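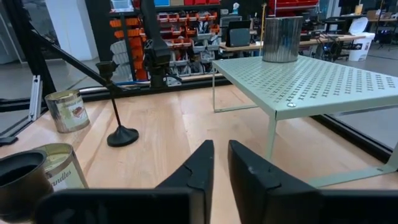

Fig. 1. Mint-green metal riser with a perforated top, on a wooden tabletop.

Municipal Solid Waste, Unit 4: Reading a Diversion Rate
Handout to go with the morning lecture. Bring it to section.

Last time we followed a load from the curb to the transfer station. Today is about the number a city prints on the side of its trucks once that load has been weighed. Most of you will work for someone who wants that number to go up. I'd like you to know how it is built before you help.

1. What the rate claims

Diversion rate = tons kept out of the landfill, divided by total tons generated, times 100.

The top of the fraction is supposed to be weighed. The bottom often isn't. "Generated" usually means disposed plus diverted, so anything dumped in a ditch, burned in a barrel or hauled over the county line drops out of the total, and the rate improves. Keep that in mind when a county with a new tipping fee reports a good year.

2. The Elton case

Elton reported 298 tons diverted in July. Read the footnotes (the reading packet has them, in small type). The figure is the weight of the blue-bin trucks at the gate of the Sullik sorting plant. It is inbound weight. Some of what goes in the front door of a sorting plant comes out the back as residue and rides to the landfill on a different truck, under a different account. Elton counts it as diverted anyway.

Gil-soo Yang's memo puts residue at 27 percent of inbound weight. Take that off and you are left with a little under 218 tons. The memo rests on a single month of scale tickets and I wouldn't lean on it too hard either, but it is at least a measurement of the right thing.

Ask also what happened to the bales after they left. Sullik sells mixed paper through a broker, and the broker's paperwork ends at the loading dock. "Sold" and "recycled" are different words.

3. Cover soil and other favors

Some programs let a landfill count ground-up yard waste as diverted if it is spread over the day's trash as cover. The material is in the landfill. I have heard the argument for this many times, most recently from Fulgencio Mateos in his guest talk, and he makes it better than most people do. Cover is needed, and dirt costs money. Fine. Call it cover, then, and leave it out of the rate.

4. The Moon bins

Moon is the Genix curbside bin with a fill sensor in the lid. The sales sheet says pilot homes "cut waste by 13 percent." Things to notice:

The pilot had 200 homes, and all of them signed up on their own.
The sensor reads how full the bin is. It does not read weight. People who flatten boxes will look like people who throw out less.
No comparison street.
Nothing on what went into the neighbors' bins.

Chae-won Seok's review (packet, last item) is fairer to Genix than I am. Read it first.

5. For section

So-yul Ji has the early group and Chelsea Sowerby the late one. Come with one published diversion figure from a place you have lived, plus its source. Write down whether it is inbound or outbound weight, who holds the scale tickets, and whether cover is counted. If the source doesn't say, write "doesn't say." Expect to write that a lot.

Terms to know: tipping fee, residue, inbound weight, daily cover, scale ticket, transfer station.

Next unit: leachate. Read the pump log before the lecture.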